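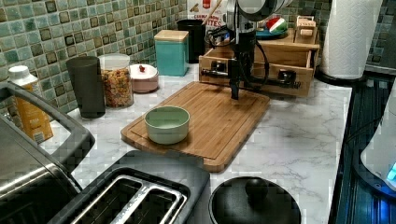 厨房台面:竹砧板上放着一只浅薄荷绿色的碗。

5月,星期日,Mullorbridge
Indarska新闻组 供稿

**Indarska发布梦幻棒球交易评分复核结果,暂不在联盟页面接入自动评分**

Mullorbridge讯——梦幻棒球联盟平台Indarska今日公布一项内部复核的结果。复核的对象是近两个赛季在业内越来越常见的“交易评分”功能:两名经理谈妥一笔球员交换,系统随即给双方各打一个等级,从A到F,有时还附一句评语。Indarska原计划在本赛季把这类评分放进联盟首页,看过结果之后,决定先不放。

复核使用了平台上200个长期保留制联盟的历史记录,共714笔已经完成的交易。每笔交易先由Clulen评分引擎按成交当日的数据重新打分,再与该赛季余下时间里双方实际得到的联盟积分对照。Clulen是目前几家联盟平台采用的商用引擎,其宣传材料称它能够“在成交瞬间识别赢家”。我们对这句话一直有些保留,现在保留得更多了。

**结果**

在引擎判定有明确赢家的交易里,约70%的“赢家”在赛季余下时间确实拿到了更多积分。单看这个数字,似乎不坏。问题在于,我们另外用了一个极其简单的办法做对照:只看交易双方送出的球员中谁的选秀顺位最高,谁得到这名球员,就算谁赢。这个办法不需要模型,也不需要订阅费,一张选秀结果表就够了。它的命中率与引擎相差很小,小到我们不愿意在新闻稿里把它写成任何一方的优势。

更让人犹豫的是评分的变动。同一笔交易,隔几天重新提交,等级时常不同,期间并没有伤病消息,也没有球员被下放小联盟。引擎的说明文件把这归结为“预测更新”。预测当然可以更新,但联盟里的其他经理看到的是昨天的B变成了今天的D,接下来发生的事,凡是在聊天群里待过一个赛季的人都想得到。

我们也看了多换一的交易。三名中等水平的球员换一名顶级先发投手,引擎往往偏向给出三人的一方,或者偏向收到三人的一方,取决于它如何估计空出来的名单位置值多少。这一项设定在Clulen的界面里找不到,普通用户无从得知,也无法修改。一个10人联盟和一个16队联盟,自由球员市场的深浅完全是两回事,名单上一个空位的价值也就完全不同,引擎给出的等级却常常一样。

**对“赢家”一词的疑问**

长期保留制联盟里的交易,双方的目标未必相同。排名靠前的球队愿意拿两名新秀换一名三十多岁的一垒手,图的是九月的季后赛;排名靠后的球队收下新秀,本来就准备让今年过去。用本赛季余下积分判断这笔交易谁赢,得到的答案对其中一方毫无意义。我们自己的复核也有这个毛病,这一点应当说清楚:对照标准是我们选的,它方便计算,也方便得有些可疑。

引擎提供了一个“重建模式”,打开之后会提高年轻球员的权重。复核小组试过这个模式。它的确会改变等级,但权重提高多少、从几岁算起、捕手与外野手是否一视同仁,说明文件都没有交代。我们去函询问,得到的答复是这部分属于商业机密。商业机密可以理解,只是很难据此向联盟里的经理解释,他为什么刚刚拿了一个F。

**否决投票**

促使Indarska推迟接入的直接原因,是否决投票。平台上仍有不少联盟保留着这一规则:交易公示期内,若反对票达到门槛,交易作废。设立否决票的本意是防范串通,例如赛季末两支球队合谋把主力集中到一边。多年来我们收到的投诉显示,实际投出的否决票多数与串通无关,投票的人只是觉得某一方占了便宜,或者不想看到竞争对手变强。

如果首页上再挂一个鲜红的F,反对票会增加还是减少?我们没有做过实验,不打算假装知道答案。不过在得到可信的证据之前,我们宁可假定它会增加。有同行平台表示,自动评分“减少了联盟内部争议”。截至发稿,我们没有见到支持这一说法的数据,只见到一张满意度调查的截图,上面没有样本数量。

**来自Mfinanga的第二份数据**

为避免只针对一家产品,复核小组还查看了Mfinanga。这是一套由用户社区维护的球员估值表,按周更新,来源是经理们自己提交的报价与成交记录。它的长处是公开,每个数值都能追溯到提交记录;短处也很明显,一名新秀连续三场打出本垒打,他的估值在下一次更新时就会跳上去,等到投手们找到他的弱点,估值往往还停在高处。社区估值反映的是大家愿意付多少,至于该不该付,它没有说过,也不应由平台替它说。

Mfinanga没有等级,也没有赢家和输家,只列出两边的数值。我们认为这种呈现方式比较克制,但同样没有足够理由把它放到交易页面最显眼的位置。需要的人可以自己去查。

**平台接下来的安排**

本赛季内,Indarska的交易页面维持原样,显示双方送出和收到的球员、各自赛季至今的数据、伤病名单状态以及合约或保留年限。页面不显示等级、百分比或任何形式的胜负判断。

联盟会长可以在设置中查看一项新的选项,即关闭公示期内的评论区。这一改动与评分无关,是用户多次提出的要求。选项默认不启用。

否决规则的默认设置也有调整。新建联盟将默认采用会长审核,仍可手动改为全员投票。已有联盟不受影响,原有规则继续有效,包括那些我们并不赞成的规则。

我们没有与Clulen终止任何合作,因为合作尚未开始。双方签署的测试协议到期后,是否续签将视对方能否公开名单位置估值与重建模式的基本设定而定。若对方公开,我们会重做一次复核,并照样公布结果,无论结果是否让我们此前的判断显得过于谨慎。

**关于数据的几点限制**

读者引用本次复核时,请注意以下情况。

所有联盟均来自本平台,且都是长期保留制,结论不适用于单季重选的联盟。单季联盟中交易双方的目标较为一致,引擎的表现也许更好,我们没有测。

只统计了已经完成的交易。被拒绝的报价和被否决的交易不在其中,而那些恐怕才是最一边倒的。缺了它们,任何评分工具在本次复核里看上去的样子都可能与平日不同。

积分制联盟与分类对抗制联盟合并计算。后者的盗垒和救援成功价值波动很大,我们换算成积分时做了简化,换算方法附在复核全文之后,欢迎挑错。

成交之后双方的经营也会影响结果。一名经理收到球员后把他放在替补席上整整一个月,这笔账算在交易头上并不公平,但从记录里分不出来。

**复核全文**

全文及换算方法将登载于Indarska帮助中心的“规则与公平”栏目,联盟会长登录后可下载原始表格,其中球队名称与用户名均已去除。对方法有异议者,可在该栏目下提交意见,收到的意见会连同我们的答复一并列出。

**关于Indarska**

Indarska总部位于Mullorbridge,提供梦幻棒球联盟的选秀、阵容管理与交易服务,主要面向长期保留制联盟。平台不出售球员预测,也不经营付费评分产品。

媒体垂询请通过帮助中心的媒体表单提交,工作日回复。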